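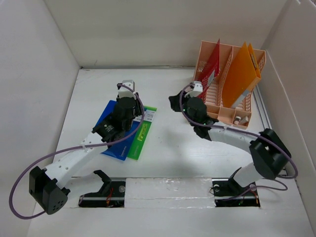
# About Pleneck

Hi, and welcome! I'm the person behind Pleneck, a small paperwork-sorting business in Ketbridge. If you have a drawer you're scared of, or a box with "DEAL WITH THIS" written on the side, you're in the right place.

I started out doing office work for a flooring company on Yuen Street. My job was supposed to be phones and invoices, but the invoices lived in grocery bags (the paper kind, with handles), and before I could pay one I had to find it. So I spent my first June there sitting on the floor making piles. I loved it! My boss thought I was being a good sport, and then his sister asked if I'd come do her house, and then her neighbor called, and I've been at it for 9 years now.

## What I do

Mostly I sort paper and put it into folders. People expect something fancier when they call, like an app or a big label machine, and I do own a label maker, but the heart of it is still a flat folder with a name on the front. School papers, medical bills, car stuff, the manuals for every appliance you've owned since college. I come to your kitchen table, or you can drop your boxes off with me and I'll work through them at mine.

I also do small offices. The biggest so far was the Fisanach building, where two tenants had been sharing one closet and neither of them had ever thrown out a thing. That job took around 20 visits and I still dream about the carbon copies.

## How I use color

I get asked about this more than anything else, so I'm putting it on the page.

Blue is for keeping. Deeds, birth certificates, tax returns you've already filed, anything you'd be upset to lose. Green is for things that are still moving — a claim you're waiting on, a form that needs a signature, the camp registration. When a green folder is finished, whatever matters goes over to blue and the rest gets shredded or recycled.

I used to have 6 colors. It looked terrific on the shelf and my clients hated it, and one of them finally told me she was hiding mail in the bread box again so she wouldn't have to remember what purple meant. I went down to 2 that same week. If you really want a yellow one for the dog, we can talk.
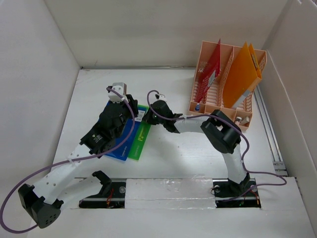

*Blue and green folders on a white work surface*

I like a folder that lies flat and doesn't puff up when you put a few sheets in it. I like a plain white label, and I like it put on straight, near the top, where your thumb isn't going to cover it. Printed covers are fine with me. Some of my clients have been using the same free folders from a bank or a school fair for ages, and if they're in good shape I'd much rather keep those going than sell you new ones.

## What a first visit is like

Please don't tidy up before I come! It slows things down, because the pile on the counter usually tells me how you use your paper (bills by the coffee maker, school stuff by the door) and I'd like the new setup to fit that.

We clear one flat surface and lay things out. I hold up a sheet, you say keep, toss or no idea, and we go quickly. "No idea" gets its own stack, and we look at it again after a snack. A normal kitchen pile is one morning. A file cabinet is more like two visits, and garages I need to see first.

I don't read your letters or comment on what's in your bills. I've seen every kind of final notice there is and I've had a few myself. Shredding goes home with me only if you say so in writing, and you can watch me do it if that feels better.

## Where to find me

I cover Ketbridge and the towns you can reach without getting on the highway — and sometimes a little past that if you catch me in a good mood. Mornings are best for calls. After 3 p.m. I've got my hands full and I'll get back to you the next day.

Drop-offs are at the side door on Yuen Street. Boxes with lids, please, and put your phone number on the box as well as your name.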